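### 3.2 Training load and self-reported effort

Runners in the Borcombe group followed the Vuker plan, which alternates easy runs with one longer run per week. Weekly distance rose in small steps, and no runner moved up a step until the previous one had been finished twice. Effort was logged on a scale from 1 to 5 after each run.

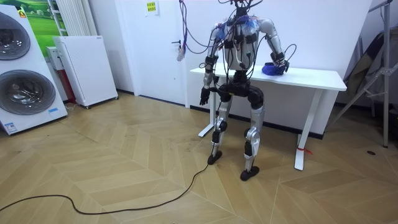
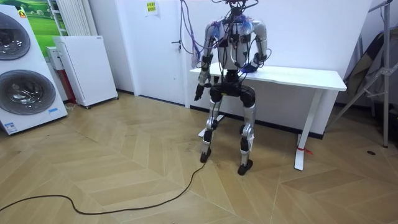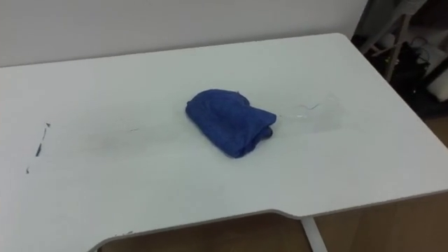
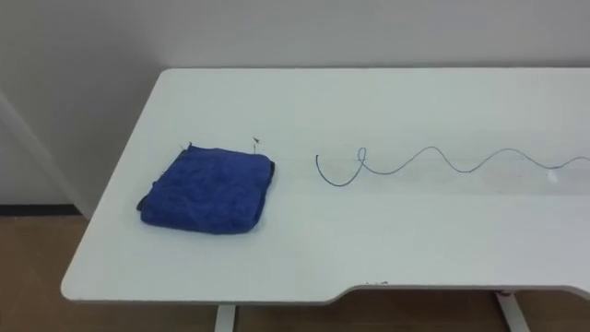 **Figure 2.** Humanoid robot in front of a white table (first two panels); white tabletop with a folded blue cloth (last two panels).

Benedita Tavares objected, on reading an early draft, that effort scores given after a run mostly reflect its last few minutes, and that a runner who finishes downhill will rate the whole run too low. She asked for the scores to be split by course.

We did this for the 3391 logged runs. On the flat Moreira course, scores followed distance closely. On the hilly course the link was weaker, and most of the spread came from runs that ended on the descent. We therefore dropped 440 runs with a downhill finish from the main model - they are kept in the appendix - and refit it on the rest.

The refit changed the slope for new runners only. Those with a swimming or cycling background reported lower effort at the same pace, but their scores rose faster once the long run passed one hour. Walking breaks were logged in 1755 of the runs. They were entered as a yes/no term, as the length of each break was not recorded. Section 3.3 treats missed sessions separately.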